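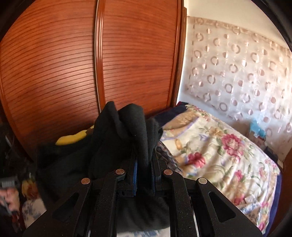

Gripper closed on a fold of black fleecy fabric, blue pads on both inner faces.

Ticket: jaw width reading sticks after closing on thick garments
Product: Brala hand-held gripper, left and right units
Site: Kumanstead
Status: open, workaround in place

Reported fault
Width value on the left unit stops updating after a full close on bulky cloth. Fingers open normally by hand, log keeps the closed value. Episode continues recording with no warning. Right unit not affected so far.

Log extract (left unit)
frame 179: width falling, normal
frame 300: closed on garment, value steady
frame 313: fingers reopened, value unchanged
End of episode: value unchanged

Steps tried
Restarted the Ralanus logger. Fault cleared, came back on the next thick item.
Swapped cables left to right. Fault stayed with the left unit.
Rolled firmware back to the February build. No change.
Ran open and close with no cloth, 2 minutes. No fault. 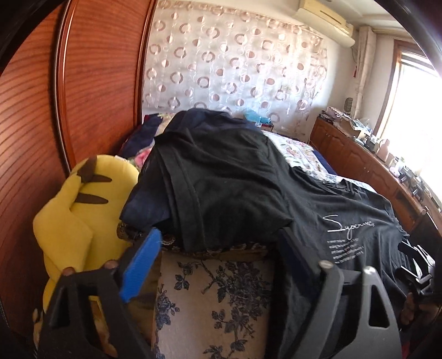 The fault depends on load at the fingertips. Thin items closed with the same trigger travel do not set it off, and the encoder magnet on the left unit has measurable play when the fingers are pushed apart. Pad wear was considered and can't be ruled out. For thin-cloth checks we use the black T-shirt with the white lettering, laid over the navy garment, and grip the shirt alone. If the navy layer is taken up with it, the run doesn't count as thin cloth and should be repeated.

Probable cause
Magnet holder shifts under side load and the encoder drops out of range. The Admasu driver then repeats the last valid sample without setting an error flag.

Workaround
Fully open and close the left unit before each episode and compare the two width traces. Discard any episode where the left trace is flat for longer than the grip itself.

Pending
Replacement magnet holder for the left unit.
Driver change: raise an error on repeated samples.
Recheck of earlier thick-garment episodes, left trace only.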